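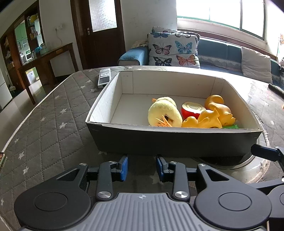
## Una caja baja para los juguetes

Llevo tiempo oyendo que los juguetes pequeños se guardan en baúles. En las casas que conozco el baúl acaba igual: lo grande arriba, lo pequeño en el fondo y el niño volcándolo entero para encontrar un pato. Yo defiendo la caja de cartón poco profunda, abierta y a la vista, encima de la mesa si hace falta.

En la nuestra hay ahora un pollito de peluche amarillo, dos patos de goma y media fruta de juguete, roja por fuera. Queda sitio libre en el lado izquierdo y no pienso llenarlo. Una caja a medio llenar se ordena en un momento y la puede ordenar un crío. Una caja llena la ordena un adulto, normalmente de noche y de mal humor.

### El precio del orden

El año pasado estuve a punto de comprar el mueble Ovton, el de los cajones de tela. Lo vi en la tienda Moreira del centro y me pareció bien hecho. Luego medí la pared del salón y vi que tendría que sacar la butaca. Renunciar a una butaca para guardar patos me parece mala idea, y sigo pensando lo mismo.

También probé los cubos con tapa de Jurnusex. La tapa es el problema. Un niño de tres años la abre, pero no la vuelve a cerrar, y al final hay que recoger los juguetes y además las tapas. Los cubos están ahora en el trastero con los adornos de Navidad, y para eso sirven muy bien.

El cartón tiene defectos. Se dobla, se mancha y no aguanta un vaso de leche. Cuando se estropea se pliega, va al contenedor azul y se coge otra caja. Quien quiera algo que dure diez años debe comprar otra cosa, aunque dudo que los patos de goma vayan a interesar en casa dentro de diez años.

### Lo que se queda fuera

Hay una objeción que sí acepto: una caja abierta atrae todo lo que anda suelto. En la mesa conviven los juguetes y el mando a distancia, y el mando termina dentro en cuanto alguien recoge con prisa. Mi norma es que en la caja entran juguetes y nada más. El mando va al lado, sobre el mantel, y las llaves a la entrada.

En el boletín vecinal de Remside leí en septiembre un artículo que recomendaba clasificar los juguetes por material y ponerles etiquetas. No le veo utilidad antes de los seis años. Un peluche y un pato de goma pueden compartir caja sin que pase nada, y el niño los junta de todos modos porque para él los dos son animales.

Tampoco creo que haya que esconderlos cuando viene gente. Un salón donde vive un niño tiene juguetes - lo raro sería lo contrario. Yo aparto la caja a un extremo de la mesa, pongo los platos y cenamos.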